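## Hard water and the dye vat

The dyer at the Clurnuscombe workshop keeps a water log going back to the first month of operation. Supply there comes from a limestone bore, and the hardness reading was 300 parts per million when the last test was done in October. "For madder that's fine," she says. "Madder wants calcium. For cochineal it's a nuisance, the pinks go toward purple and they go there unevenly."

Her earlier workshop, at Warkau, ran on soft river water. Recipes carried over from there had to be rewritten. Weld needed less chalk. Cochineal now gets rainwater from a tank behind the building, filtered through cloth before it reaches the pot.
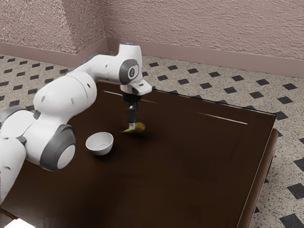
Mordanting is done on 2 hotplates, with alum at a fixed proportion to dry fiber weight. She weighs the wool after scouring and drying. "People weigh it straight from the bag, grease and all, and then the mordant is off before they start."

Temperature is logged at intervals through the heating stage. Madder is held below a simmer, because the brown components come out as the bath gets hotter. She uses a probe thermometer from Van Dijk and checks it against ice water at the start of each month.

Most of the output is sold as 300-gram lots of weaving yarn under the name Clernon. Asked whether customers expect the lots to match, she says the label carries a batch number and they are told to buy enough for the whole piece. "I can get two batches close. I won't promise a third."

The next entries in the log will cover indigo, which she has so far kept in a separate notebook.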